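Zama Home Boards > Kitchen & Dining > Small Spaces
Thread: cup rack vs. just using a towel??

gridcloth_gal
Posts: 81
ok so I caved and got one of those round cup drying racks, the light blue one from Bridari. 22 bucks at the Ulloa outlet. Been drying cups on a folded dish towel forever and my sister in law says thats disgusting. Maybe. Anyway now I have the rack and I'm not sure its any better, takes up table space and stuff collects in the tray.

Questions: do you empty the tray every day or just let it dry out? and does anybody keep theirs on a table instead of next to the sink. I have zero counter, its the table or the top of the fridge.

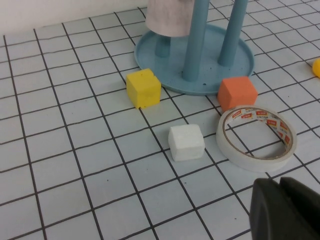 Cleaning is what bugs me most. Wiped the base last night before bed, did the dishes, didn't touch it after that. Then I look at it this morning and there are a few dark crumbs on the blue again, mostly toward the one side. Where do they even come from. Toast? Would a darker color hide it better or is that just lying to myself

tin_kettle
Posts: 300
towel. Washed every other day. Done. A rack is one more thing to wash and you have to wash it by hand

mossy_sink
Posts: 40
disagree w/ kettle. Towel stays damp under the rim if the cup sits flat on it, that's where the smell comes from. Cup needs air going up inside. I've had a rack with posts for years, rinse the tray when I do the last dishes at night, shake it, put it back. Ten seconds

Do you have a pic with cups on it? hard to tell if yours are sitting right

tin_kettle
Posts: 300
my towels don't smell

mossy_sink
Posts: 40
ok

gridcloth_gal
Posts: 81
got one from further back. its on the table w/ the grid cloth, pushed toward the wall
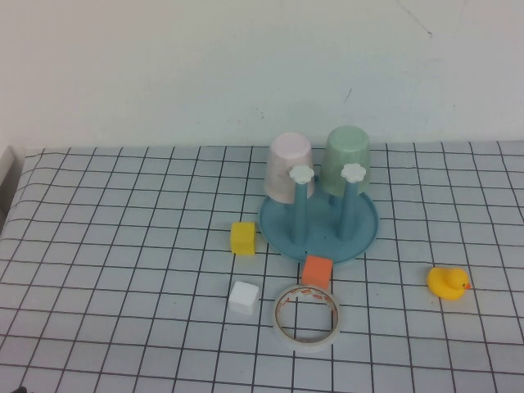 Plastic cups upside down, pinkish one left, mint one right

The white flower caps are on the posts. I almost took them off, thought they would catch on the cups, but they look cute so they stay for now. Green cup is sitting a little higher than the other one, is that a problem? Doesn't wobble.

mossy_sink
Posts: 40
no thats fine, they're upside down and off the tray, thats all you want. Is that a little hole in the front of the tray rim? If its a drain hole turn it to face a sink or put a saucer there. Otherwise every drop that gets that far goes on your cloth

lidless_in_ohio
Posts: 22
seconding the saucer. Mine dripped on a tablecloth for a month before I noticed, there was a ring. Washed out on warm but still

Also I'd keep the rack further from the wall personally. Shaking cups out near paint = spots. ask me how I know

tin_kettle
Posts: 300
see a towel doesn't have a hole in it

gridcloth_gal
Posts: 81
ha. ok lidless now I'm paranoid so I went and looked at the wall
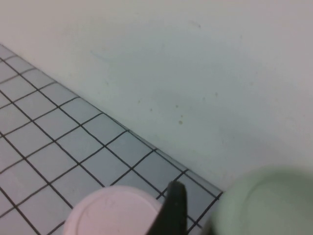 Last edited by gridcloth_gal, 9:40 PM. Reason: added wall pic

yeah. So there's brown specks, a bunch of little ones and one bigger. Pretty sure it's coffee or tea but could be anything, I never looked at that wall close up. Also a faint blue smudge up and to the left, no idea, crayon? Its flat white rental paint and I don't have the can.

What takes it off without leaving a shiny patch? I have dish soap, baking soda, and half a bottle of Cindano spray

lidless_in_ohio
Posts: 22
dish soap and warm water first, soft sponge, barely wet. Dab dont scrub. Flat paint goes shiny if you rub it. Try down low where the wall meets the table so if it goes wrong you wont see it

tin_kettle
Posts: 300
Cindano is fine on walls, used it in two apartments

lidless_in_ohio
Posts: 22
it took the paint right off mine. Maybe cheaper paint, idk, but I'd do the soap first

mossy_sink
Posts: 40
soap first, agree. Baking soda paste only on the big brown one if it won't budge. The blue might be a scuff off something, try a dry eraser before you get it wet

And move the rack a hand's width toward you!! then you can wipe behind it too

gridcloth_gal
Posts: 81
ok. soap tomorrow, my sponge is gross so I need a new one first. Rack moved. Put a saucer in front of the hole and it looks kinda dumb but whatever

still want to know about the crumbs though. anybody?

tin_kettle
Posts: 300
where do you keep the toaster

gridcloth_gal
Posts: 81
...same table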